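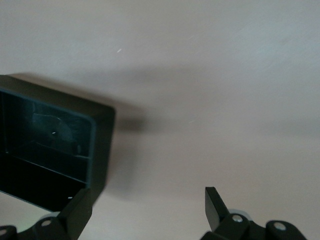 Small firms that have been putting off buying a robot on the grounds of expense have until the end of February to think of another excuse. Lurnidov, the automation supplier based on the Daltthorpe trading estate, has begun taking orders for a bench-top handling kit priced at £2758, plus VAT and, for those who want the lid, a bit more.

The kit is called Zurano. It comprises a two-finger gripper, a small camera that sits at the wrist, a control box, a power supply and a length of cable that early customers describe as optimistic. It does not include an arm. Lurnidov is quite open about this, in the fourth paragraph of the brochure, and says Zurano will bolt on to most of the light arms already in use in workshops and colleges. Buyers without one are invited to ring for a price, and to be sitting down.

The job it is meant for is the dull end of light assembly: picking up housings, covers, trays and other plastic boxes, turning them the right way round and putting them somewhere else. The camera looks along the fingers at whatever they are dealing with, and the software decides where the edges are. Dark parts have long been the sore point with systems of this sort, as anyone who has tried to get a machine to find a black box in a black tray will know. Lurnidov says its software copes with them provided the background is pale and the lighting is "sensible", a word which appears 11 times in the manual and is not defined in it.

Training is done by hand. The user guides the arm through the job, presses a button, and repeats the business until the software says it has seen enough. The brochure reckons on 10 goes for a simple part. A joinery hardware firm on the same estate, which has had a trial kit since the autumn, got there in rather more, but reports that it has since been left to get on with things over the lunch hour and has been found, on returning, still getting on with them. The firm has ordered a second.

Not all of the trial went smoothly. The first set of fingertips wore faster than expected and has been replaced with a harder sort, which grips less well on polished surfaces. Customers may now have either, and are sent both. The software was also inclined to stop and ask for confirmation before doing anything at all, with a chime. The chime can be turned off from version 2 onwards, and Lurnidov says this has been the most popular improvement to the product so far.

Software for the kit was written with Ozoliņš, a small developer which looks after the updates and the help line. Updates are free for the first year. After that there is a yearly charge, to be announced, and a kit whose owner declines to pay it will carry on working as it did on the day the money stopped. Fingers, bolts and pads can be bought separately, and the finger drawings are free to download for anyone who would sooner make their own.

There is a two-year guarantee on the gripper and one year on the camera. Neither covers dropping it, which the small print lists in some detail, including "from arm", "with arm" and "by arm".

Orders placed before the end of February come with half a day's setting up at the customer's premises, within roughly an hour's drive of Daltthorpe. Everyone else gets a video. Demonstrations can be booked at the Lurnidov showroom, where visitors may bring a part of their own to be picked up, so long as it is clean, weighs less than a bag of sugar and is not wanted back in a hurry.

Posted 1/25/20 in Products and Trade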